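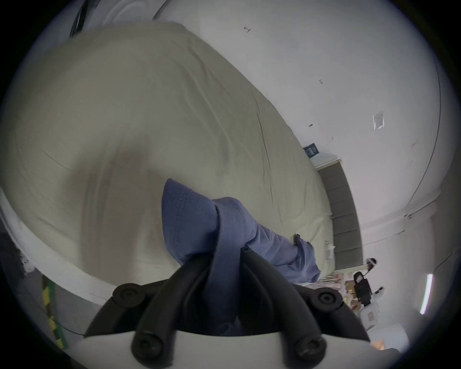

A bed with a fitted sheet and a gray upholstered headboard, with a piece of blue cloth on top.

Nalley Residence Opens Bedding Exchange

Nalley Residence will open its spring bedding exchange on Monday in the Galang Wing. Residents may turn in worn sheets, pillowcases and blankets and receive clean replacements at no charge. Each resident may exchange up to four items.

Beds should be cleared of clothing before linens are removed — garments left among the sheets delayed sorting last year. The laundry contractor, Plorico, will process up to 50 bags a day. Fitted sheets should be bagged separately.

The exchange is open to all 33 rooms in the wing and closes at 4 p.m.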